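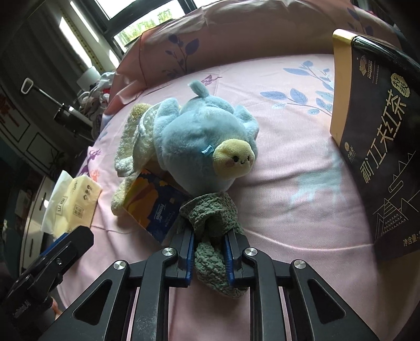
Re: [knit-along] blocking the Palon cardigan

From: Jonalyn Mangubat
Date: November 28, 2022

Wekesa Gachanja wrote:
> I followed the pattern to the letter and got gauge on my swatch.
> Then I soaked the finished cardigan and it grew 4 inches in the
> body. The sleeves now reach my fingertips. Is there any way back
> from this, or do I find a taller relative? Also, does anyone pin
> on a mattress? I don't own mats and I'm not buying any.

Wekesa,

You have my sympathy, and a seat next to me in the club. Mine came out of the sink in June looking like something you'd use to cover a boat.

First question: did you soak the swatch? I ask knowing the answer. A dry swatch will tell you whatever you want to hear, and if the Palon is knit in superwash it will stretch the minute it meets water.

You can get some of it back. Wet it again, squeeze it in a towel (don't wring), and put it in the dryer on low inside a pillowcase. Check it every few minutes. Take it out while it's still damp and pat it to the measurements on the schematic. Guadalupe Solís did this with her Villanueva pullover and lost most of the extra length. Check your yarn label before you try it, and if it says non-superwash, stay far away from the dryer unless you want a felted vest for a cat.

If the sleeves are still too long after that, pick up a round above the cuff, snip, and knit the cuff back down. It sounds worse than it is. I had a glass of wine first, which I can't recommend as technique.

As for the mattress, yes, I've done it for years. Put a dry towel under the knitting and go in with the pins at a slant. Count them going in and count them coming out. I used 43 last time and got 42 back, and I slept on the couch until Tuesday.

Jennylyn, do you still have the corrected sleeve chart? The one in the archive is missing row 3.

Jonalyn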